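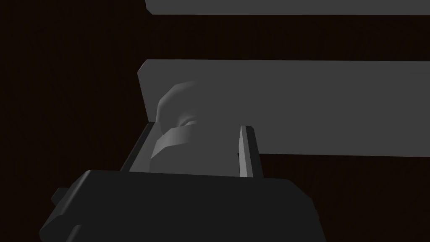

# Pedbridge Council Minutes and Votes

Every recorded vote of the Pedbridge town council, matched to the minutes it came from, in plain CSV files you can open in anything. If you've ever tried to find out how your ward's councilor voted on a bus route and ended up scrolling through a sideways scan at midnight, this one's for you!

We started it because the town website puts up minutes as PDFs, one per meeting, with names spelled three different ways and no search. The information is all public. It was just very hard to use, and we think people get more interested in local politics once they can look things up in a minute or two (we certainly did).

## What's in it

| File | What it holds |
|---|---|
| `meetings.csv` | one row per meeting, 100 in all |
| `motions.csv` | one row per motion, 924 in all |
| `votes.csv` | one row per councilor per roll-call motion |
| `people.csv` | councilors, wards, terms served |
| `text/` | the full minutes as plain text, one file per meeting |

Of the 924 motions, 375 went to a roll call. The rest passed by voice vote, so the minutes give an outcome and no names. Those motions have `vote_type` set to `voice` and don't appear in `votes.csv` at all. Please don't read a missing row as an absence. Absences are recorded as `absent`, and a councilor who left the room for a conflict of interest is `recused`.

## Fields in motions.csv

- `motion_id`: meeting ID plus a running number, e.g. `m041-07`
- `title`: as printed in the minutes, typos and all
- `short_title`: our own wording, kept under a dozen words
- `topic`: one of the tags in `topics.txt`
- `mover`, `seconder`: person IDs from `people.csv`
- `vote_type`: `roll` or `voice`
- `outcome`: `passed`, `failed`, `tabled`, `withdrawn`
- `amends`: the ID of the motion being amended, blank for most

The `amends` column is my favorite part of the whole thing. Follow it through the Dorness Road parking saga and you can watch a single sentence get rewritten over one very long evening until it says nearly the opposite of what it said at 7 p.m.

## How it was made

Harish Gounder wrote the scraper and the text cleanup. Jamshid Najafi read the roll calls against the original PDFs and did most of the topic tagging. Older minutes are scans, so the text went through OCR first and then through a pair of human eyes. Newer ones have a text layer and came out much cleaner.

Names were matched with a small lookup table, `aliases.csv`. If you work with minutes from another town, steal it as a starting point. You'd be amazed how many ways a clerk can type "Kazemi."

## Quick start

```
pip install -r requirements.txt
python build.py --out data/
python check.py data/
```

You only need this if you want to rebuild from the PDFs. For everything else, grab the `data/` folder and go. `check.py` adds up each roll call and compares it with the tally printed in the minutes. It should finish with 2 warnings, both listed below.

## Known problems

- Motions `m018-04` and `m063-11` have a printed tally that doesn't match the names listed next to it. We kept the names and left the tally in `printed_tally`.
- Closed sessions aren't covered. The minutes say when one began and ended, and that's all there is.
- Topic tags are a judgment call. A motion about sidewalks outside a school could be `schools` or `streets`. We picked one and moved on.
- Public comment is in the text files but isn't split out by speaker. We left it that way on purpose: people who stood up to talk about their drains didn't sign up to be rows in a spreadsheet.
- Ward lines changed partway through. Use `ward_at_vote` in `votes.csv`, not `ward` in `people.csv`, if you're making a map.

## Things people have done with it

A civics class charted who seconds whom. The Ratix neighborhood newsletter runs a "how they voted" box every issue now, and it's great. Somebody made a bot that reads out tabled motions and whether they ever came back. We'd love to hear about yours, however small or odd it is.

## Corrections

Open an issue with the `motion_id` and the page of the PDF. If you don't use GitHub, the address in `CONTACT` reaches both of us. Fixes go in with the next update, and your name goes in `THANKS` unless you'd like it left out.

## License

Code is MIT. The tables are CC BY 4.0. The minutes themselves are public records of the town.

Next update planned for October, once the summer minutes are approved.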